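Arrumar a mesa redonda da sala: o que fica e o que sai?

Fórum Casa e Organização > Salas

SiwanYorath
Maio de 2019
Boa tarde a todos. Tenho na sala uma mesa redonda com uma toalha dourada e branca, às flores, e tudo o que entra em casa acaba ali em cima: embalagens de chá e de bolachas, papéis de prata amarrotados, brinquedos da miúda, um boneco em forma de girafa. Quero a mesa livre para jantar. Comecei ontem pelas caixas e parei logo nas que têm letras chinesas, que me custa deitar fora.

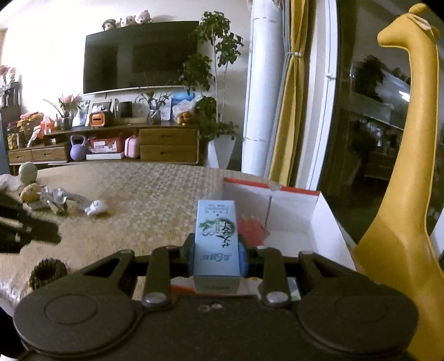 A caixa azul-clara, a caixa branca aberta e a girafa amarela.

O que fariam? O móvel por baixo da televisão já está cheio, e em cima dela já estão peluches.

IforProsser
Uma caixa grande para tudo e depois escolhes com calma. Eu uso a Clorville de 700, cabe debaixo do aparador.

MaribethLayug
Discordo do Ifor. Caixa grande é adiar. O lixo sai primeiro: papéis, plásticos, sacos. Cinco minutos e metade está feita. As caixas de cartão bonitas espalma e guarda numa pasta, se gostas das letras.

SiwanYorath
Espalmar não me agrada, perdem a graça. Hoje voltei à mesa com um saco do lixo ao lado.

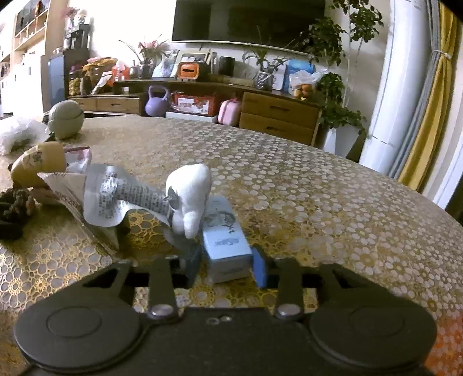 A chávena bege com as florzinhas era da minha avó e vai para a cozinha, isso está decidido. O pote cinzento-esverdeado com tampa fica na mesa. Os petiscos secos castanhos não sei onde os pôr, a embalagem já não fecha.

MeinirHopkin
Frasco de vidro com tampa de mola, sempre. Em agosto apanhei traça num saco mal fechado e deitei fora meia despensa. Os Jorneser de 700 ml chegam bem para isso.

IforProsser
Frascos ocupam espaço. Uma mola da roupa no saco resolve.

MeinirHopkin
Mola da roupa não veda, Ifor. Já tivemos esta conversa no tópico da farinha.

DuyenHau
Eu tirava a toalha também. Toalha trabalhada prende migalhas e é um castigo a sacudir. Quanto às caixas de chá -- se for chá -- vê a validade antes de guardar.

SiwanYorath
A toalha fica, foi cara e protege o tampo. Vou ver as validades.

MaribethLayug
E os peluches? Um cesto no chão e a miúda arruma sozinha. Em cima da televisão só ganham pó.

SiwanYorath
O cesto aceito. O dente de peluche é que ela não larga, anda pela casa toda com ele.

DuyenHau
Então um tabuleiro redondo no centro da mesa, com o pote e pouco mais. O que não couber no tabuleiro não fica. Tenho um da Ilier assim e aguenta-se arrumado durante a semana.

IforProsser
Continuo a dizer caixa grande.

SiwanYorath
Fico com o tabuleiro e os frascos. Ifor, se falhar peço-te as medidas da caixa.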